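Gimia Laundry Notes
README, last touched 23 May 2021

Hi! Welcome to my folder of folding notes. Gimia began as a text file called "pants.txt" on my desktop and got out of hand, so now it has a name, a folder structure and this page. It's a small collection of written notes and photos about handling clothes after the wash: picking them up, shaking them out, laying them flat, folding them, and putting them somewhere they won't get knocked over.

What's in here

There are 149 entries in the main file, and 114 of them have at least one photo. The rest are text only, mostly because I wrote them up later from memory (I've marked those with an m in the last column, so skip them if you want). Each entry is one garment, one attempt. If I folded the same sweater twice, that's two entries.

The folders are:

tops - T-shirts, sweaters, button-downs
bottoms - pants, shorts, skirts, leggings
flat - towels, pillowcases, napkins, the one tablecloth
awkward - fitted sheets, hoodies, anything with a hood or elastic that fights back

Columns in entries.csv, in order: entry number, folder, garment, color, fabric as printed on the label, surface, how it started (pile, basket, hanger), how it ended, comments, m flag. Color is whatever I'd call it out loud. I tried to be strict about that early on and ended up with "taupe" and "mushroom" in the same week, so everything in that family is now just brown.

Where the clothes get folded

I like a soft surface. A bare table is fine for towels, but knits slide around on it and you end up chasing them. The surface column has four values: bare, mat, bed, and other. I should warn you that "bed" is the messy one, because beds aren't flat and I wasn't going to make mine just for a spreadsheet.
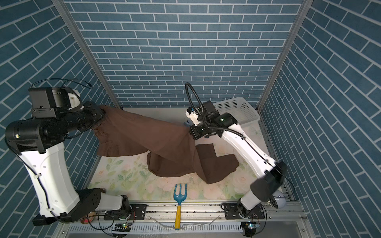

Brown things are my favorite to write about, because they hide their own folds and you have to go by feel. A dark garment on a dark table is hopeless. Put the same thing over a pale mat, even one with green leaves and cream and pink roses all over it, and the outline is suddenly easy to follow, especially when one part is already lying on the mat and the rest is still up in the air. Holding it at two spots like that also gives you a chance to look at how the folds hang before you commit. My usual next move is to lower the held part slowly and pull sideways a little as it goes down. Pale mats do show every crumb and speck, so I give mine a wipe between loads. Well, most loads.

How I describe a fold

I borrowed the short names from an old household booklet by Bodnár that I've had forever. "Half" is long side to long side, "third" is what you think it is, and "book" means both ends to the middle and then closed. If an entry says "Elorus fold," that's the roll-and-tuck I use for travel, named after the bag it has to fit in. There are no diagrams yet. I've drawn a few and they all look like envelopes.

Things to know before you use it

Comments are uneven. Some are a single word ("fine"), and the one for the fitted sheet is 1084 words long, sorry.
Fabric labels get copied as they are, including misspellings. A blank means the label was cut out or washed out.
Entries 4 and 5 are in the wrong order. I know. Other notes refer to them by number, so they're staying put.
Socks aren't included. I tried.

License and reuse

Use the text however you like, and a mention of Gimia is nice but not required. A friendly group called Humness already turned part of the bottoms folder into a printable sheet for shared laundry rooms, and I loved it!

Next up

I want to get the September batch going with heavier stuff - coats, denim, maybe a quilt if I can find enough floor. Corrections are welcome, and so are new folds for hoodies, since the one in the awkward folder still leaves a lump at the neck.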